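Wuvura open day

The Wuvura open day was a public demonstration of simulated household robotics held by the Pagano laboratory at Wodville on Nov 26, 2021. It was organised by Serena Sala and drew over 70 visitors.

The programme centred on a two-armed robot working in a computer-rendered room, with objects set out on a low wooden cabinet.

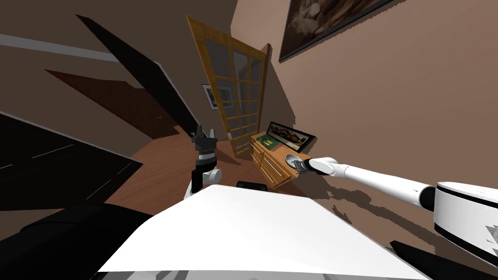

Visitors could choose the starting pose and change the speed of either arm. Control was handled from a desk run by Cauã Damasceno – the same layout had been used at Prurnwood earlier in November. Each session was limited to six people.

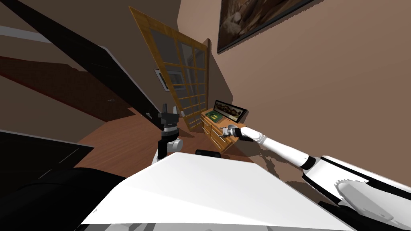
The right gripper at the dresser, with the left arm raised.

Logs from the day cover 347 runs and were later indexed by Nives Sartori.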